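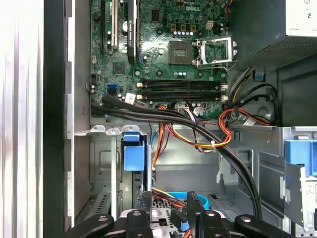
Wrist view over the open Dell tower. CPU socket empty, DIMM slots empty, cables everywhere.

1/ Notes on the planner rewrite for our PC teardown cell, for those who asked after Tuesday's post. Mostly software. The arm is the same one as before.

2/ The old stack (internal name Kavar) planned against a static collision mesh of the chassis. Fine for sheet metal. A cable bundle has no CAD, so Kavar treated it as free space and the force limit did the rest.

3/ The new one, Fellow, keeps two maps. Rigid: chassis, board, power supply, drive cage, registered once per unit. Soft: anything segmented as cable, rebuilt from the wrist camera each time the arm stops.

4/ Soft voxels are a cost, with no hard veto. If you make them hard obstacles in a case like this one, the planner returns nothing. The black bundle below the memory slots alone closes off most straight approaches from that side.

5/ Cost scales with expected push depth. Brushing a bundle is cheap. Going through the loop of power wires on the right is priced so high that the planner will take a long detour before it tries.

6/ Registration: we fit to board edges and the slot rows. Logos and labels are masked out. Virgilio Sison tried using printed text as landmarks in June and it made pose error worse on refurbished units, where stickers move.

7/ The left side is still a problem. The bright metal strip along the case saturates and the depth there is junk. Current fix is to drop the saturated pixels and trust the mesh. Exposure bracketing is on the list.

8/ The fingers are always in view, so they get masked from forward kinematics plus a small dilation. Before that, the segmenter labeled black fingers as black cable and the planner tried to avoid its own hand. The log for that run is 600 lines of replans.

9/ Control: impedance mode inside the chassis, position mode outside. The switch happens at a plane just above the case rim. Cherry Mae Tolentino wrote the blending so there is no step in commanded torque at the crossing. We used to get one you could hear.

10/ Planning budget is 100 ms per replan. Past that we hold position and retry with a coarser soft map. After 3 failed retries it backs straight out along the entry path and flags an operator.

11/ Tooling: every replan dumps both maps, the wrist frame and the chosen path into one file. The viewer is called Espiritu and it scrubs by planner step instead of wall time. Best thing we built this year, and it took an afternoon.

12/ Known gaps. Thin cables drop out of the soft map when they run parallel to a chassis edge. Colored wires segment better than black ones. Blue latches and blue SATA cable get confused with each other at low resolution.

13/ No, we are not learning the path end to end. The Homgate people asked too. We want to be able to read why it went left.

14/ Next: a connector state estimate, so that a cable still plugged in costs more to push than one hanging free. Right now both cost the same.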